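Eun-seong Ahn

Putting the winter coats away this week. I do it every May and I always forget how I did it the year before, so I'm writing it down in a thread.

First job is pockets. Every one, inside ones too. I found 2 bus receipts, a cough drop and one glove. The other glove is still missing from March.

Next, zip everything up. An open zipper catches on the lining when you fold, and on whatever coat is packed next to it.

I don't wash all of them. The wool one goes to the cleaner. The quilted ones get a cold wash on the gentle cycle if the tag allows it, then a low dryer with two tennis balls. Mine takes 60 minutes and then another round, and I still hang it overnight before it goes in a bag.

Check the seams along the quilting before you fold. If stuffing is poking out, don't pull it. Push it back from the other side and put a stitch over the hole. I use Dotex thread, the dark green, which is close enough that you have to look for it.

For folding I use the bed. The table is too small for a long coat, and on the floor you end up kneeling on a sleeve. Spread it out flat, smooth it with your hands from the middle to the sides, then start.
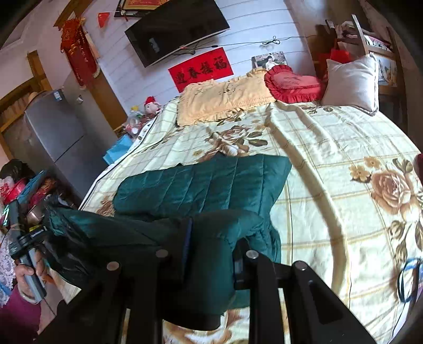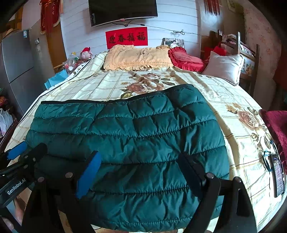 Dark teal quilted jacket on the rose-print bedding.

Folding order for a padded jacket: sleeves in across the front, hood down onto the chest, then bring the bottom up in thirds. Press the air out slowly with your forearm. If you go fast it all puffs up at the other end.

If your hood has fur trim, keep the trim on the outside of the fold. I crushed one flat two years ago and it took a lot of steam and combing to get it back. If the trim unbuttons, take it off and store it in a paper bag.

I've stopped using vacuum bags for these. They save a lot of space but the filling came out lumpy in the fall and one side of a coat never recovered. Cotton zip bags now. I have the Skanside ones, the 40 liter size. One thick jacket or two thin ones per bag.

Someone will ask about the Ban ones. I had a set. The zippers went in the second year. The fabric was fine, so I cut them up for dust covers.

Label the bag on the short end, the end that faces out on the shelf. I wrote on the top for years and then stacked them, so I couldn't read any of it.

Cedar blocks: one per bag, sanded a little if they've lost their smell. Don't let them touch light-colored fabric.

The bags go in the Monier cabinet, top shelf, heaviest at the bottom of the stack. 13 bags this year, including scarves and the spare quilt.

One light jacket stays out on the hook until June. It gets cold here again after 9 p.m. and I'm not unpacking a bag for that.

Still looking for the glove.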